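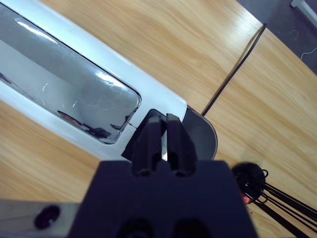

Lab 7: Comparing two grippers on household appliances

Course handout, March. Please read before you come to the lab.

In this lab you compare the Imitz parallel gripper with the Povia gripper. Both have two fingers and both fit on the same wrist plate, so the arm program stays the same. Only the finger offset must be changed in the controller (parameter 3067).

What we want to know
Shiny parts are difficult in two ways. The fingers can slip on a smooth plastic rim, and the wrist camera may lose the edge when a chrome panel reflects the light. In your report, keep these two problems separate. Many groups last year wrote "grasp failed" and we could not tell which one it was.

Procedure
Close the fingers fully and set the zero point. Move to the end of the housing at 8 mm per second. Stop before contact and save one wrist image. Then open, grasp, lift and hold. Do 100 trials with each gripper, and wipe the finger pads after every tenth trial.

Cables
Check that the cable bundle has enough slack before you rotate the wrist. Do not pull on the hub.

Report
Use the table from the Dilard worksheet. For the friction model, see Athanasiadis, chapter 8. A trial where you touched the appliance by hand is not counted and must be repeated.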